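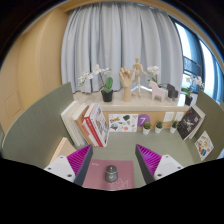

Ballarat, Tuesday

Speaker notes: "The gripper that wouldn't let go"

Slot is right after morning tea, so they'll still be wandering in with biscuits. Don't start until the doors are shut. Phone on silent (remember last time).

OPENING

G'day everyone, I'm Arif Bandara, I look after the handling side of things at Prundix, and I'm going to spend my time up here telling you about a fault that I should have caught and didn't. There's a bit of swearing in the original incident report. I've taken it out.

Hands up if you've got grippers with soft ribbed fingers on them at your place. Keep them up if you've ever changed the fingers yourself. Righto, this one's for you lot.

We use them for desk work. Pick up the mouse, put it back on the pad, shift a book, that kind of job. Small, light, boring things, and I think boring is where I got lazy, because you look at a computer mouse on a pink mouse pad and you don't exactly reach for the safety glasses, do you?

Pause here. Sip of water.

WHAT HAPPENED

So we'd been running the Tristetlow unit on an arm for a good while. That's the two-jaw one, with the magenta ribbed inserts on white plates. The count on the controller said 1,550 closes since the last service. No drama up to then, a couple of dropped books, a pot plant that lost some dirt (sorry again to whoever's desk that was).

Then one afternoon I send an open command and the jaws stay shut. Screen says open. Jaws say no. I'm standing there looking from one to the other like I'm at the tennis.

And what I did next is the part I'm least proud of. I put my hand in. I didn't hit the stop and I didn't pull the power, I just reached over and gave the left finger a wiggle, the way you'd jiggle a sticky drawer. It let go, opened all the way, and then closed again on the next command in the queue. On my thumb.

It was a bruise. A good one, black nail, the works, but a bruise. The fingers are soft and the force limit did its job. If we'd had the hard fingers fitted that week I'd be telling this story with a lot less bounce!

Wait for the laugh. If there's no laugh, keep moving.

WHY IT STUCK

I blamed the motor. Everyone blames the motor. We had it out on the bench that night and it was perfectly fine, so that was an evening gone.

The trouble was a mounting screw on the left plate. It had backed out a bit at a time until the head was rubbing on the slide. Most of the time it cleared. When the jaws closed on something thick, the plate flexed a touch, the head caught, and the whole lot locked up. You couldn't see it from the front. You could feel it with a fingernail if you went looking, and I hadn't gone looking.

We went back through the logs afterwards and found 461 closes where the motor current was higher than it should've been on the way out. It had been grumbling at us for ages. The alarm was set so high that none of them tripped it, and guess who set the alarm.

(Someone will ask why it was set that high. Answer: it kept going off during a demo and I got sick of it. Just say so.)

The second thing wrong, and for my money the worse one, was the screen. It said "open" when all it knew was that it had sent the open command. It wasn't reading the jaw position at all. I'd been trusting that word for months.

WHAT WE CHANGED

Keep this bit brisk, they'll want to write it down.

Thread locker on every plate screw, and a paint mark across the head so you can spot one that's turned. Cheap as chips. A bottle lasts forever.

The current alarm came back down, and it needs 2 people to change it now. Yes, it's a pain. We had a few false alarms in the first week and I got some looks.

The display shows the measured position. If it doesn't know, it says "unknown" in big ugly letters. The folks at Antoniadis helped us with the sensor wiring, and they were very patient with me.

A jam clears the queue. After that nothing moves until someone walks over and restarts it by hand. I'd have kept a pink thumb if we'd had that one from day one.

And hands stay out until the power's off. I know it's on the sticker already. It was on the sticker when I did it.

We've checked 16 units since then, and found the same screw on its way out on a few of them, including one that went out to Jostuvis with my name on the service sheet. That was a fun phone call.

QUESTIONS

Likely ones: does the thread locker hurt the plates (not so far, but try it on a spare first), and can they get the log script (yes, come and grab me at lunch).

If we run short, tell the one about the orchid. If we run over, skip it and send them off to the sandwiches.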